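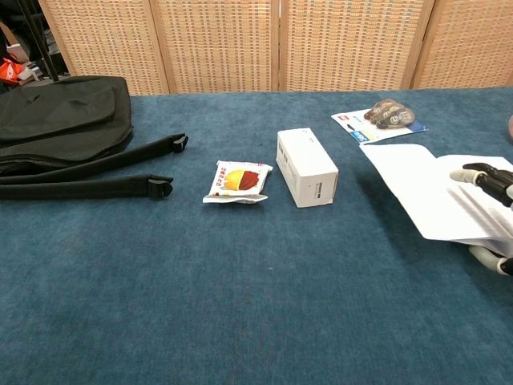 Chapter 7
Woven Screens and Panel Partitions

7.1 Scope of the chapter

A partition divides a floor area without carrying load. Chapter 6 dealt with partitions fixed to the building. The present chapter deals with freestanding folding partitions, in particular those with an infill of cane, rattan, willow, or similar plant material held in a rigid frame. The treatment covers frame proportion, weave type, hinge placement, and stability. Upholstered and glazed screens are left to Chapter 8.

On completing the chapter, the reader should be able to name the parts of a framed panel, choose a weave for a given degree of privacy, calculate the floor length of a folded screen, and write a basic care schedule.

7.2 Terms

A panel consists of two vertical members, called stiles, and two or more horizontal members, called rails. The area enclosed by stiles and rails is the field. The material that fills the field is the infill. Where two panels are joined, their adjoining stiles are called meeting stiles. The panel at either end of a screen is an end panel, and its outer stile is the free stile.

Infill is either sheet or worked in place. Sheet infill is woven separately, cut oversize, and pressed into a groove with a strip known as a spline. Infill worked in place is passed through drilled holes or around thin rods set between the rails. Sheet infill is quicker to replace. Infill worked in place holds its tension longer but requires skilled labor.

7.3 Weave and openness

Openness is the share of the field through which light passes directly. A plain basket weave, in which one group of strands crosses over and under another group of equal width, has low openness. It blocks most direct sight but still admits air. An open lattice has high openness and serves mainly to mark a boundary.

Two points should be noted. First, openness as measured from straight ahead is greater than openness at an angle, as the thickness of the strands closes the gaps. Second, a screen with a bright side and a dark side is easier to see through from the dark side. A designer who needs equal privacy in both directions must either control the lighting or choose a closed weave.

7.4 Stability

A freestanding screen stands because its panels are not in line. If all hinges are fully open, the base is a narrow strip, and a small sideways force will tip the screen. As the panels are turned, the base deepens and the resistance to tipping increases. The gain is paid for in floor length.

Consider the Toltano screen used in the worked problems. The full width of its panels, laid flat, is 2,415 mm. When the screen is set in a regular zigzag, with each panel turned at the same angle to the line of the screen, the floor length is 1,547 mm. Dividing the second figure by the first gives 0.64, the cosine of the angle at which each panel is turned. The angle is therefore close to 50 degrees. Panel thickness and hinge clearance are ignored.

7.5 Moisture

Plant fiber takes up water from the air and swells. In a dry room it shrinks, and the strands pull against the spline. Infill should be fitted while damp and allowed to dry under light tension. Fitting it fully dry leads to sagging in the first humid season. Heaters placed close to a screen cause brittle strands along the lower rail, where breakage is usually first reported.

Related chapters
Chapter 6: Fixed Partitions
Chapter 8: Upholstered and Glazed Screens
Chapter 9: Hinges and Pivots
Appendix C: The Cesari Weave Tables

351 shares | 80 comments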